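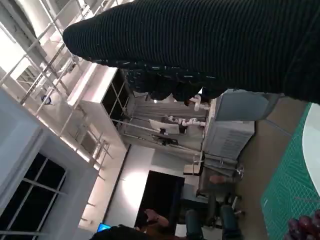 Ceiling bars and light strips, with the black ribbed sleeve in front.

May 8, 2026

Rye and milk bread tests, small oven

Continued from the last page, where I had the problem with the crust of the rye. I changed only the steam this time. The flour is still the Stindholm medium rye, same bag, and the starter was fed the evening before and again in the morning. It smelled more sour than I like but it floated, so I used it.

Batch A: 487 g dough per tin, 60 percent rye, the rest bread flour. Water as in the last page. Mixed by hand because the small mixer is at the Duggan shop until they get their own back. Dough was sticky and a little gray. I wet my hands two times and it went in the tin without fighting.

Batch B: the same, but with a spoon of malt syrup in each tin. I wanted to see if the color comes from the sugar or from the steam. In the last test I changed both together and so I learned very little.

Steam: tray with boiling water on the bottom for the first 11 minutes, then tray out and door open for a short moment. Before, I left the tray in for the whole bake, and the crust stayed soft like leather.

Results. A has a good crust, thin and crisp when it came out, a bit dull in color. B is darker, almost too dark on the corners, and the smell is very nice. After cooling I pressed both with the thumb. A comes back slowly, B leaves a mark. I think B needs more time, or a lower tin position. I did not cut them today. Rye has to rest until tomorrow, please do not cut it for lunch, also not the end piece.

The question from Gakness was if we can make this loaf in the long tin, so it gives square slices for their open sandwiches. They want to put the smoked trout on it and also the egg one. I think yes, but the long tin holds more dough and the middle will stay wet with the present time. I will try it with A first, without syrup.

Milk bread for the buns. This one went less well. I made 3 trays and the first was overproofed, the tops became flat and wrinkled after the oven. My mistake, I put it on the shelf near the oven and then I was busy with the rye. The other trays stood by the back door and they are fine, soft and even. For the Trokemance order we need the even ones, so the place near the oven is not for proofing anymore. I wrote it also on the tape on the shelf.

Butter: the new one is softer and has less taste. In the milk bread I do not mind it. In the croissants I would not use it, it will come out between the layers before the second fold. We still have the old butter for the lamination, it is in the lower drawer behind the yeast.

To do:
- cut A and B tomorrow, write down the crumb, keep one slice of each in a bag
- long tin with A, longer bake, cover the top with foil near the end
- ask Stindholm if the coarse rye is coming before August
- scale shows a different weight when it stands on the wood table, check it on the steel one
- clean the steam tray, it has a white layer from the water

Starter is fed and back in the fridge, second shelf, lid not tight.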